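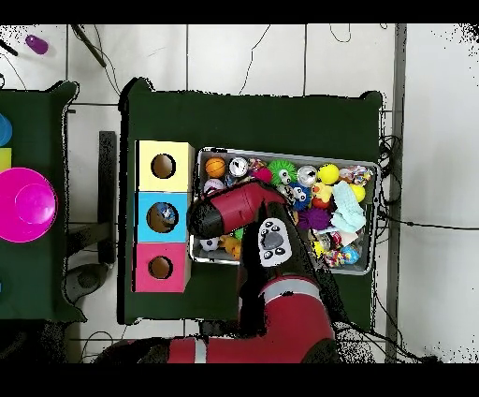

The session log at Grestthorpe had a field for operator, a field for task and a field for remarks, and Araceli Alcaraz had left the third one blank for 588 episodes. The task was called sort-by-box. The operator sat at the leader arm, moved it by hand, and the red follower arm copied the motion over the tray. One object was to be lifted from the pile and put through the round hole in one of the boxes: yellow, blue or pink. At the start of episode 589 the gripper was over the left part of the tray, just right of the blue box, and she held it there longer than the procedure allowed.

The procedure allowed two seconds. Idle time at the start of a demonstration taught the model to be idle. Heriberto Tovar had written this in section 4 and underlined it.

"You've stopped," he said from the other desk.

"I'm choosing."

"The choice is on the card."

The card said DUCK, PINK. She closed the trigger, lowered the arm, missed the duck, opened, came back at a steeper angle and got it by the neck. She carried it to the pink box and released. The elapsed time was 44 seconds. She marked the episode as a success with one retry.

Retries were kept. That had been decided in March, after Vasiliki Chatzigeorgiou came up from Skotik with a chart of grasp failures. A model trained only on clean grasps did not know what to do after a bad one. It would close on air, travel to the box and release the air with great accuracy. Operators were told to make natural errors and to recover from them. They were told not to make errors on purpose.

Araceli had asked how the difference was measured. It was not measured.

At four in the afternoon Tovar loaded the checkpoint from the previous night and they ran it without an operator. She kept her hands in her lap, as required. The leader arm stayed in its cradle. The follower rose, moved left and stopped above the tray.

It waited.

"Two seconds," Tovar said. "Four. Six." He typed a note. "Latency?"

"Latency is fine," said Edin Radulović, who was reading it.

At eight seconds the arm descended, closed beside the yellow ball, opened, came back at a steeper angle and took it. On the way to the box it made a small dip. Araceli knew the dip. She had an old injury in her right elbow, from a fall on the stairs at the Dutedska plant, and when she moved her forearm across her body the joint dropped slightly before it caught. The physical therapist had given up on it. She had stopped feeling it years ago.

"What is that?" Radulović asked. "There, at mid-transfer."

"Could be the shoulder servo," Tovar said.

"It isn't the servo," she said.

He replayed the joint trace and laid it over the demonstrations. Of the episodes in the training set, 115 were hers. The dip was in all of them, in the same place, at nearly the same depth. In the episodes recorded by Jintana Inthanon, on the morning shift, there was no dip, and the trace ran level from tray to box.

"We can filter it," Tovar said. "Low-pass, or drop your set and have Jintana record replacements."

"Does it affect the success rate?"

He checked. It did not.

"Then Chamoun won't pay for the rework," Radulović said. Chamoun was the client. The contract called for 2000 episodes and said nothing about elbows.

They ran it again. The arm rose and waited over the pile. She found that she was looking at the soccer ball and thinking it was the easier grasp. The arm went down and took the soccer ball.

Tovar reset the tray. He asked whether she wanted to stop for the day, and she said she would do ten more. She took hold of the leader arm and turned over the next card. Before she pressed record, she opened the log and went back to the remarks field for episode 589. She typed: Hesitation at start is operator. Dip at transfer is operator. Keep.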